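Tub chair

A tub chair is a low upholstered armchair in which the back and arms form one continuous curve around the seat. The name refers to the likeness between the rounded shell and an open bathtub. Tub chairs are used in living rooms, hotel lobbies, waiting areas and offices, and are often set out in pairs with a small table between them. The type is closely related to the barrel chair, and many retailers use the two terms for the same article.

34 shares 9 comments

Form and construction

The shell of a tub chair is usually built on a curved frame of hardwood, plywood or molded foam over steel. Padding is applied to the inner face first, and the outer face is then covered in a single piece of fabric or in panels joined by vertical seams. In most versions the back is the highest point and the arms slope down toward the front. Others keep the top edge level all the way around, which gives a more enclosed seat.

Seat cushions may be fixed or loose. Loose cushions must be cut to the curve of the shell and generally cannot be exchanged between models. The legs are short and are often stained dark or finished in metal. Because the arms take up much of the overall width, the usable seat can be narrower than the outside measurements suggest — a point that buyers' guides commonly raise.

Upholstery

Woven fabric, leather and coated fabric are the usual coverings. Light neutral colors are common in reception areas, where the chairs are expected to suit a change of carpet or wall paint. Square throw cushions are frequently added, both as decoration and to support the lower back on deep seats. Piping along the cushion edge helps to hold its shape and protects the seam from wear.

Paired arrangement

The standard arrangement consists of two matching chairs and one occasional table. The chairs may face each other directly or be turned slightly inward, so that both occupants can reach the table without leaving their seats. A round top is often preferred in small corners. It leaves no sharp edge at knee height and follows the curve of the chair arms, which allows the pieces to stand closer together. Pedestal tables are suited to the purpose, as a central column leaves space for the feet.
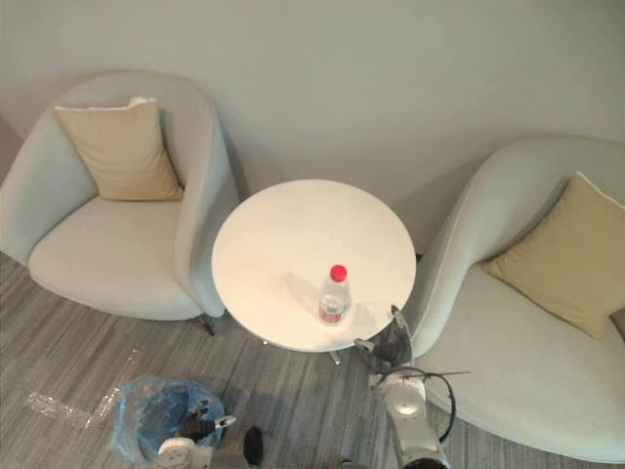
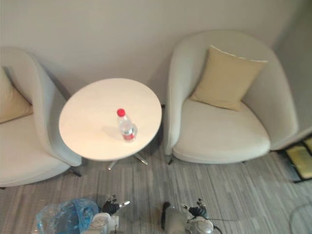 A pair of tub chairs with beige cushions and a round pedestal table, on striped carpet.

Tables used in this way are normally kept close to the height of the chair arms. A higher top interferes with conversation across it, while a much lower one requires the sitter to lean forward. The surface needs only enough room for drinks, a telephone or a few papers. Larger items are better served by a side table placed against the wall.

Commercial use

Furniture for public seating is generally selected for ease of cleaning and repair. The Costache, a tub chair made by the contract furniture firm Tramard, was designed by Apolinar Ayala with an outer cover that can be removed without taking off the legs. The first production run was 1,000 chairs. A narrower version, the Illurari, followed in May of the next year and was intended for small waiting rooms. Jayson Espiritu, writing in the trade bulletin Numow, considered the narrower chair more practical but less comfortable for long periods of sitting.

Care

Fabric shells are vacuumed with a soft brush, with particular attention to the crease where the seat meets the back. Spills should be blotted promptly, working from the outer edge of the mark toward the center. Loose cushions are turned regularly to even out wear. Chairs standing near a window may fade on one side, and the two chairs of a pair are sometimes exchanged for this reason.

See also: Barrel chair; Club chair; Occasional table; Throw pillow

Last revised 07/09/2020

2 comments awaiting review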